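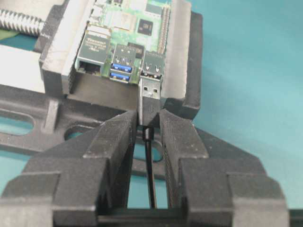

**What does one row stand for?**
One candidate in one precinct in one contest. A precinct with four candidates for county clerk gives four rows for that contest, plus one row each for write-ins and blank ballots.

# ulleck-precinct-returns

Precinct-level results for local and primary elections in Ulleck County, typed or parsed from the canvass reports the clerk's office posts as PDFs. The county has 74 precincts. The files cover 3 election cycles.

## Files

- `returns.csv` - vote counts, long format
- `precincts.csv` - precinct codes, names, and polling places
- `contests.csv` - office, district, party (primaries only), seats to fill
- `changes.txt` - corrections made after first release

## Columns in `returns.csv`

| column | type | notes |
|---|---|---|
| `cycle` | integer | 1 is the oldest |
| `precinct_id` | text | keep leading zeros |
| `contest_id` | text | joins to `contests.csv` |
| `candidate` | text | as printed on the ballot |
| `mode` | text | `early`, `mail`, `day` |
| `votes` | integer | empty if withheld |

## Known problems

Padilla Township was split into 2 precincts before the third cycle. The old code `041` was retired and replaced by `041A` and `041B`. Do not add them together for turnout comparisons - the new line also took in several blocks from Pumiva.

Mail ballots in the first cycle were reported for the whole county only. They carry the precinct code `000`.

The clerk withholds counts by mode where a precinct had very few voters. These cells are empty, not zero. The precinct total is still given, under `mode = all`.

Contests where a voter may pick more than one candidate will show more votes than ballots cast. Check `seats` first.

## Checks

`make check` sums every contest and compares it with the printed county total. Pumiva water board, cycle 2, fails by one vote. The error is in the source PDF and has been left alone.

## Building

The parser is Skullero, run with the settings in `parse.toml`. Scanned pages were keyed by hand twice and compared. A full build writes the CSV files to `out/`.

## License

Data: public domain. Scripts: MIT.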